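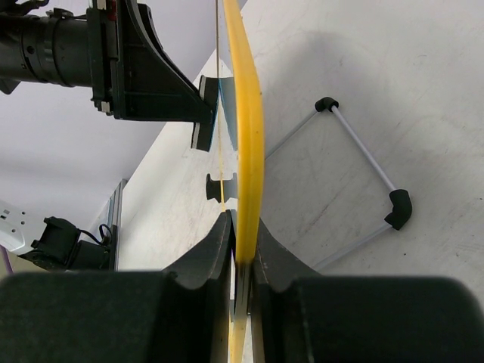
The Uletti Robotics Laboratory will open its two-arm work cells to the public in December, with demonstrations running from 10 a.m. to 4 p.m. at the Pretorius Building on the Billness campus. Admission is free, and registration is limited to 100 visitors per session. The program centers on the handling of light parts, such as a curved strip of yellow plastic held upright between two gripper fingers, with a square frame of thin rods and black corner connectors resting on the table.

Staff will be present at each cell to explain the work and take questions. Visitors may watch from behind the marked line and, at two of the cells, may guide an arm by hand under supervision. 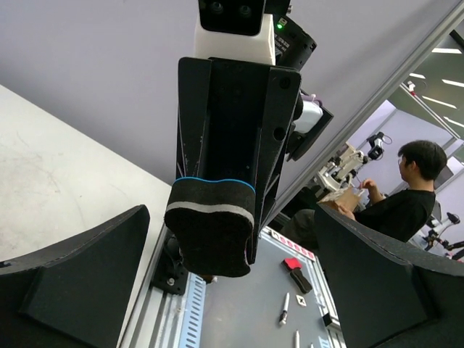 Children under 12 must be accompanied by an adult. Long hair should be tied back, and loose scarves and lanyards must be left at the coat check in the main lobby.

The laboratory occupies 3586 square feet on the ground floor, which was refitted last year under the Kimik project. The project supports research on tasks that require two arms working together over a shared tabletop.

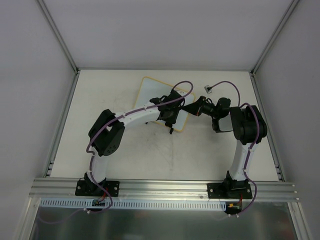

Uletti Robotics Laboratory | Office of Public Programs

Last year's open day drew roughly 1350 people over the course of the event, and waiting times at the entrance reached 40 minutes in the early afternoon. Sessions will now be timed, and guests are asked to arrive ten minutes before the hour shown on their ticket.
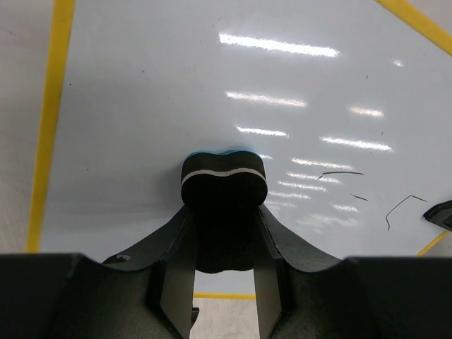
A short talk on careers in automation will be given at 1 p.m. in Room 79, with a second talk at 3 p.m. for teachers and school counselors. Both talks will be captioned.

Parking is available in the north lot. Tickets may be reserved through the Billness campus events page or by telephone during office hours.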